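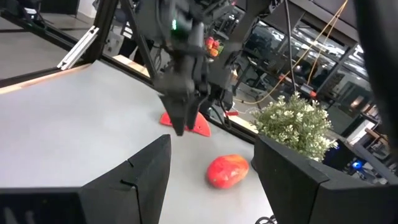 Banafsheh Moradi writes that her household has been offered a two-arm tabletop kit on a trial basis and asks whether it can be trusted with ordinary kitchen jobs such as filling the fruit basket, and how much room it will take from the people who cook there.

The Wanddale Household Advice Service has received several letters of this kind since the Fukum bench kit was placed on offer through the Ummont home rental plan. The notes that follow are intended for households considering the plan and for those who have already signed. They were last revised on 2019-09-24.

What the plan provides

The plan covers the bench, two arms, their grippers, delivery and setup. A fitter from Ummont remains for the first practice session and returns once during the trial. Training for additional tasks is charged separately. Prospective renters should ask for the price of each task in writing, as the leaflet gives only the price of the basic plan.

The trial lasts 4 weeks. Notice to end it must reach Ummont at least 3 days before the last day, and the kit should be kept in place until it is collected. Parts should not be taken off by the household.

Choosing a place

Select a level floor with space to walk on every side of the bench. A passage of 80 centimeters is comfortable for most adults and admits a vacuum cleaner. Narrow galley kitchens are seldom suitable – a utility room, a heated garage or one end of a large dining room will serve better.

Lay power cables along the wall where possible. Where a cable must cross a walkway, fit a floor cover made for the purpose. A rug is not an acceptable cover. Power strips should be kept well away from the sink, and from any spot where a mop bucket is likely to be set down.

Preparing the surface

A plain, matte work surface is easiest to live with. Wipe it with a cloth wrung out in warm water and a drop of dish soap, then dry it. Polish and spray wax leave a slippery film and should not be used. Crumbs gather at the raised edge of a bordered bench and are best lifted with a soft, dry paintbrush.
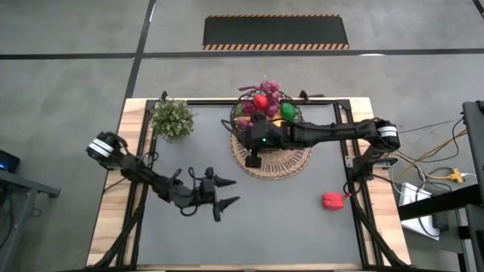

Two-arm bench with fruit basket and round woven mat.

Working with fruit

Begin with artificial fruit. It does not bruise, and a dropped piece can simply be wiped and used again. Edmund Kurek, who reviewed the kit for this service in June, kept to artificial fruit for the whole of the first week and recommends the same to others. His further advice is given here in shortened form.

Place the basket where both arms can approach it, and leave clear space in front. A basket with a tall handle calls for more care, as the handle stands in the way of an arm coming from above. Turn the handle toward the back of the bench before starting.

Set loose pieces down one at a time, with a hand's width between them. Firm, rounded pieces are the best to start with. Flat or thin pieces should be left until the household is familiar with the controls.

When real fruit is introduced, use apples or lemons. Wash and dry them first. Grapes, berries and ripe peaches should continue to be handled by a person. The basic plan does not cover soft fruit, and in the review a peach was marked at the first attempt.

A woven mat beneath the basket protects the surface from scratches. Choose one that lies flat. A curled mat may be dampened slightly, pressed under a heavy tray overnight and left to dry before use. Bakhtiari sells a rubber-backed mat that stayed in place throughout the review and can be rinsed under the tap.

Daily care

Switch off the arms at the main switch before cleaning, and keep hands off the bench until both have stopped. Wipe the fingers of the grippers with a barely damp cloth after contact with food. Do not spray cleaner toward the joints. Check visible wiring for wear once a week and report any damage to Ummont – tape is not a repair.

Opinion of the service

For filling and emptying a fruit basket alone, the plan is difficult to justify on cost. Households in which reaching or gripping has become painful may judge it differently, and the trial is a fair way to find out. Mr. Kurek found the fitter patient and the printed guide too brief, particularly on stopping an arm partway through a task. Ask to be shown this during setup, and ask that every adult in the home be shown as well.

Letters concerning the plan may be sent to the Wanddale office. Please state which tasks were ordered and the length of time the kit has been in use.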